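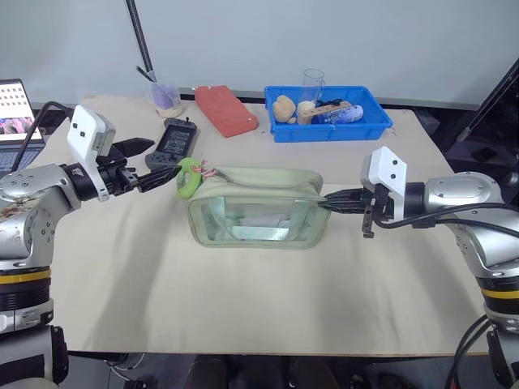
Two-arm cells on the returns line, anyone else?

packbench_6
Clostano put these in at our site this month. There were 50 of us on returns and nobody has been let go so far, but six have moved to goods in. The arms do the soft stuff now, pouches and small bags. I used to open and check them all shift. Now I watch the cells and clear the stoppages.

rotaclerk
Same at the Platix shed. Wrists are better, day is longer. You spend most of it waiting for a fault light.

oldhand839
Disagree. I did zips for years and my thumbs are ruined. I'll take the waiting.

rotaclerk
Fair enough, but did they regrade you? We got two days' training and the same hourly rate, for what is a different job.

packbench_6
No regrade. It's been raised. The manager says it gets looked at after the trial.

tapegun
Get that in writing. At Fotix the trial ended and the rate never came up again.

oldhand839
Ours did go up a bit, to be fair. Depends on the site.

packbench_6
Meeting is on 13/10/2023. Will post what they say.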